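The woman who runs the Grirkelari newsletter asked me to meet her at her kitchen table, where she has put together every edition so far. She had already poured the coffee, and before I could get my notebook open she was telling me about the burst water main on Magalhães Street (she'd had three calls about it before breakfast, bless her readers).

"People think I go out looking for stories," she said, laughing. "Mostly I answer the phone!"

She started the newsletter 14 years ago as a single sheet of road closings and church suppers, left in a stack by the register at the grocery store. These days it's a roundup of everything going on in Plimirness, with a little celebrity chatter at the bottom, and it goes out by email at 6 in the morning.
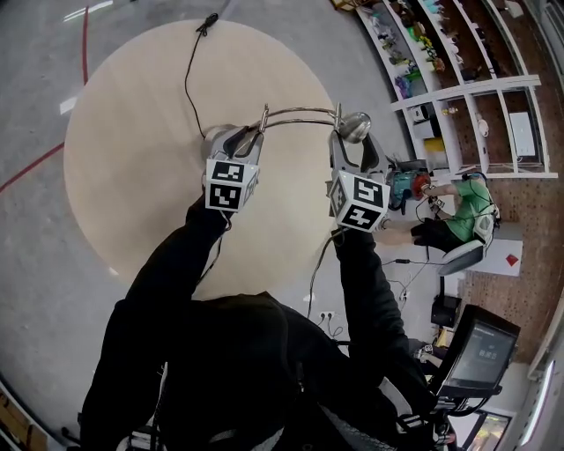
## Gossip and potholes

I asked her about the celebrity items, which I'll admit I read first. She used to feel funny about them, she told me, and one June she left them out for a whole month to make room for the school budget.

"Oh, did I hear about it," she said. "I had 20 letters, and one lady wrote that she could get bad news anywhere, but where was she supposed to find out who got engaged?"

So back they went, and they've stayed. She still puts the potholes on top, though, and she still drives out to look at every one she prints, usually with the dog in the back seat.
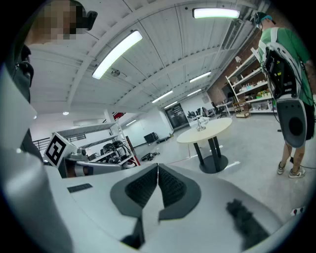 *Black grip pads set in a white housing.*

Next year she'd like to add Grarkance, across the river, which hasn't had a paper of its own in ages. Her husband thinks it's too much work, and she thinks he may be right, but she has already been to their town meeting.

"They had pie," she told me, topping off my cup. "I'm going back in two weeks."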